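Slide 4 – Linen reuse at the Skarnley site

Good morning. Haiyan Zhong has covered the budget, so these remarks concern the reuse program only. In February the site processed 739 bundles, of which 270 were returned to service without a second wash.

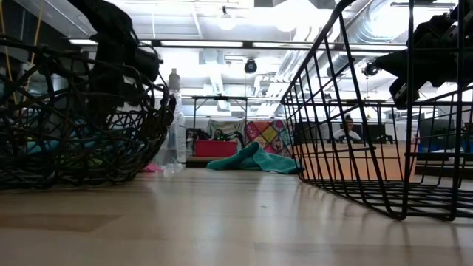

Staff are asked to record each bundle at the point of collection. The form takes nearly 2 minutes to complete – please do not leave it until the end of the shift.

Slide 5 – Next steps

Pause for questions on the form.

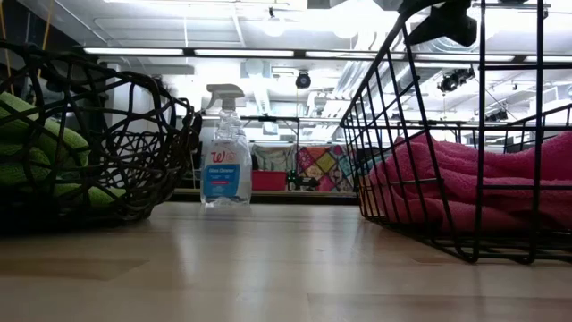
The Gallero site will begin with 50 bundles. Liudmyla Lysenko will receive all weekly returns.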